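4.2 The open-day demonstration

Most of our trials took place with only the team in the room, and we were eager to find out how the system would hold up with visitors standing around it, asking questions and wandering through its field of view. The chance came with the open day at the Kershaw building on 4 Jul 2019. We showed the laundry task there, partly because everyone has an opinion on laundry, and partly because soft clothing is still the hardest thing we ask the Gevura controller to handle.

The demonstration used the living-room setup from Section 3. Clothes were placed on the gray seat cushions of the sofa, and the arm was asked to pick up one garment at a time. Visitors were welcome to rearrange the clothes between runs, and they did so with real delight! Children were especially good at it. They bunched things up, tucked one piece under another and turned waistbands over in ways that our own scripted resets had never produced. Figure 6 shows the view from the wrist camera with the fingers open over a red garment with a gathered elastic waistband; a second pile of red and white clothing lies farther back on the same cushion.

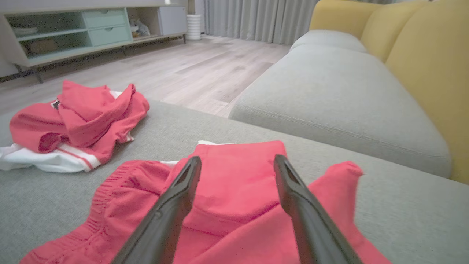 Figure 6. Wrist-camera view during the laundry task. A bit of white fabric shows from under the red garment near the fingertips.

Choosing a grasp point was the part that visitors most wanted to discuss. The Statia module scores 1000 candidate points for each view and passes the best 4 to the motion planner, which then picks the one it can reach with the least wrist rotation. We put the scores up on a monitor beside the sofa, and people quickly began to guess along with the robot. Several of them argued for the waistband every time. It's a sensible instinct (thick, gathered fabric gives the fingers plenty to close on), and Florence Campbell, who ran the afternoon session, ended up comparing the crowd's favorite with the module's choice before each attempt. Those exchanges were the best part of the day for us, and they led directly to the waistband feature described in Section 5.

Layered clothing drew the liveliest debate. When two garments overlap, should the arm take both and separate them later, or go back for a cleaner grasp? The Burnard baseline has no notion of layers and treats the whole stack as one surface. Ours estimates a boundary first, though it has a harder time when neighboring garments share a color.

We had collected 1378 training grasps by the end of June and added none from the open day, as we had not asked visitors for permission to record their arrangements. We would love to do so at a future event. The controller ran with the same settings in both sessions, and the 2 operators kept written notes, which we draw on in the discussion of failure cases below.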